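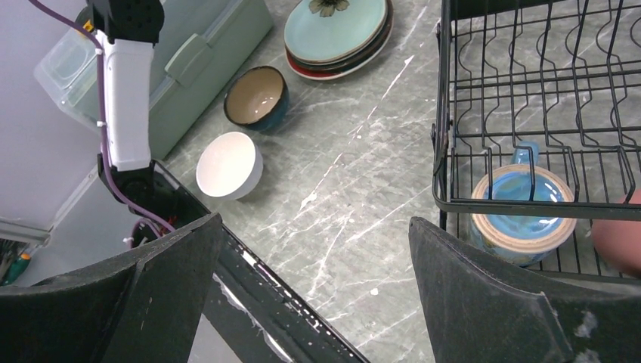 Should a small kitchen buy a two-arm robot kit for putting dishes away? Only if you can budget for the arms and the setup work as separate items, and only if slow is all right with you.

Posted Oct 4, 2022
14 comments

We tested the Temba two-arm bench kit from Prurnon to decide if the Wimton lunch kitchen should have one in next year's equipment plan. The job we gave it was plain: mugs and bowls, a plate stack and a wire dish rack, all on one counter.

The kit comes with two arms, wrist cameras, grippers with broad flat fingers, and cables. It doesn't come with a bench, a rack or any dishes, so put those on your list. We spent more than 50 hours on setup before we trusted it with crockery. If you pay someone by the hour, that is real money and the quote leaves it out.

Mugs are the easier item. Bowls are harder, and a bowl on its side needs a different approach from one standing upright. The fingers are wide, which helps with grip but makes tight rack slots a nuisance. Buy the rack after you have measured the fingers – we did it the other way and would not again.

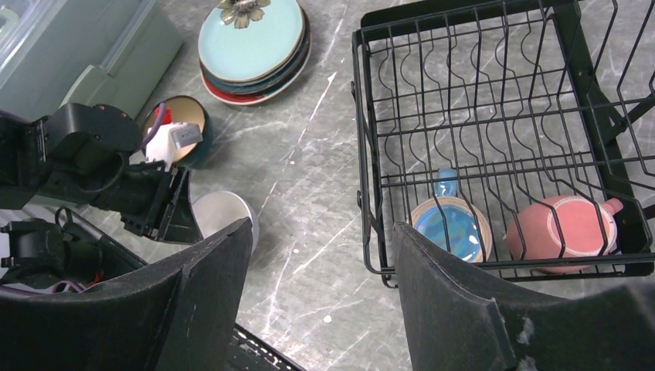
Mugs in the rack, bowls and plates still on the counter.

Cable routing needs some thought too. Leave slack at each joint and check the ties every couple of weeks. Prurnon sells spare cables, but delivery to us was 30 days, so we would order a set up front. The same goes for finger pads.

For comparison, we also had a price from Clarkeck for a single-arm unit. It was cheaper and took up less counter, but one arm can't hold a bowl while another clears space beside it. For plates alone I would have a hard look at it.

Our plan now is to lease for 3 months and then decide. We have set aside money for spares, training for two staff and a box of cheap mugs to practise with. I would not buy outright in the first year.

Good: solid grippers, clear manual, helpful phone support.
Not so good: setup hours, slow parts delivery, no rack in the box.

Score: 3 out of 5

Shared 30 times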